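About Us
Home / Who We Are / About Cukutness

Welcome, come on in!

Cukutness is a Christian summer camp and year-round youth community based at Arkthorpe, and if you've found your way to this page you're probably a parent wondering where your kid wants to spend a week of their holidays, or a young leader wondering whether you'd fit on a team. Either way, we're so glad you stopped by.

We run 7 camps a year, each for up to 60 campers, plus a family weekend in April that has grown into one of our favourite things on the calendar. Kids come from the city, from farms a long way up the valley and from everywhere in between. Some have been in church since they were babies. Some have never opened a Bible and only came along with a friend from hockey. They all bunk in together, eat far too many pancakes together and by the second night you can't tell who knew whom before the bus pulled in.

How it started

The first camp was two tents and a borrowed canoe down at Helmy Bay, put on by a few families from neighbouring churches who wanted their teenagers to have a week of worship and fresh air. It rained nearly the whole time. The teenagers asked if they could do it again, so the next summer there was a bigger tent (and a lot more tarps!), and a few summers after that we moved up the road to the old Naltavetti farm, where we've been ever since.

The farmhouse is now the dining hall and the barn is where we sing. We've added cabins as we could afford them, and the trail down to Helmy Bay still gets walked every single morning by whoever wants to pray by the water before breakfast. 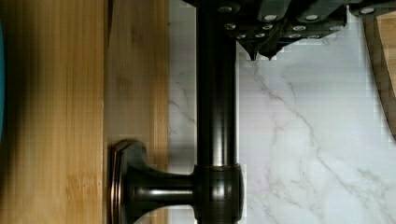
Since those first tents we've welcomed 2646 campers, and a good number of them have come back to serve on team. It's a real joy to see someone who was homesick in the junior cabin turn up years later with a guitar and a clipboard, looking after a cabin of their own.

What a day looks like

Breakfast is at eight, and then we gather in the barn for singing and a short talk. After that everyone goes off into small groups, which we keep small on purpose so the quiet kids get a word in. The groups stay the same all week. Leaders don't need to have every answer, and we tell them so at training. Good listening gets you a long way, and so does remembering what somebody told you yesterday.

Afternoons are for the lake, the craft room, archery, soccer on the bumpy field or just sitting on the porch with a book. Nobody gets chased into an activity they dread. After supper there's a big game, then campfire, then cocoa, then (in theory) sleep.

The Wednesday-night-style concert that older campers might remember is now on the last evening of every camp, so families who arrive early for pickup are welcome to sit in. Bring a lawn chair and a sweater.

What we believe

We're a Christian camp and we're happy to say so. We believe that God made each of these young people, knows them by name and loves them, and that Jesus is good news for all of them. We teach from the Bible every day, we pray out loud and we make plenty of room for questions and doubts. No camper is ever pressured to say or sign anything.

Several church traditions are represented on our team, and we disagree cheerfully about some things. We share the dishes anyway.

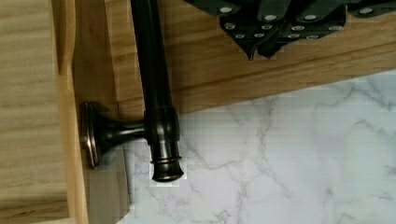 Our team

Every leader is interviewed, reference-checked and police-checked before they set foot in a cabin, and new leaders always serve beside an experienced one. There's a trained first-aider on site around the clock. Training runs over 2 weekends in spring, and it's a lively time – lots of singing, lots of practice scenarios and a fair bit of learning how to light a fire with damp wood.

You can apply to serve on team from age 17. We're also always looking for people to cook, drive the van or pray for us from home through the summer. If you'd like the prayer letter, just ask and we'll add you to the list.

Keeping camp affordable

Our fees cover food, beds and insurance, and gifts from churches and past campers cover much of the rest. The Open Gate Fund helps families who couldn't otherwise send a child. Tick the box on the registration form and tell us what you can manage. It's all kept private, and your camper will be treated exactly like everyone else.

Come and see

We love showing people around! Get in touch through the contact page to arrange a visit, and we'll put the kettle on and walk you down to the bay if the trail's not too muddy. Registration forms, packing lists and directions to Arkthorpe are all under the Campers menu.

Page last updated 2026-02-10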